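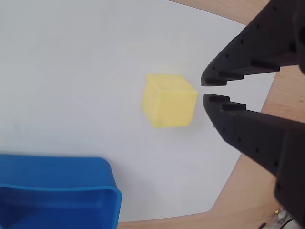 *Greifer vor dem Würfel, Finger fast zu. Ablagebox unten links.*

**trosell_werkstatt**
Frage zur Freigaberegel für Greifzyklen. Unsere Anweisung verlangt, dass die Öffnungsweite vor der Anfahrt gesetzt wird, Teilebreite plus 4 mm. Auf dem Bild ist der Spalt deutlich schmaler als der Würfel. Fehler oder zulässiger Zwischenzustand?

**Dalteo**
Zwischenzustand ist zulässig, solange der Vorhaltepunkt außerhalb der Kollisionszone liegt. Das ist am Einzelbild nicht zu entscheiden. Log dazu?

**kaewkla**
Sehe ich anders. Fingerspitzen auf Höhe des Teils und Spalt zu klein: Abbruch. Bei uns steht das so in der Prüfliste, ohne Ausnahme.

**Dalteo**
Dann brecht ihr auch gültige Zyklen ab. Bei Lenance haben wir 2000 Zyklen ausgewertet, die starre Regel hat fast nur Fehlalarme geliefert.

**kaewkla**
Mit welcher Geschwindigkeit? Bei 100 mm/s ist ein Kontakt mit so einem Würfel egal, bei anderen Teilen nicht. Eine Regel muss für alle Teile gelten.

**trosell_werkstatt**
Log liefere ich Sonntag nach. Vorschlag für den Text bis dahin:

- Öffnungsweite am Vorhaltepunkt prüfen
- Weiterfahrt erst nach Rückmeldung der Achse
- nach 3 Abbrüchen in Folge Halt und Quittierung von Hand

**Dalteo**
Punkt 2 mit Timeout, sonst steht die Zelle. Rest passt.

**kaewkla**
Punkt 1 bleibt mir zu weich. Der Abstand zum Teil gehört als Zahl hinein.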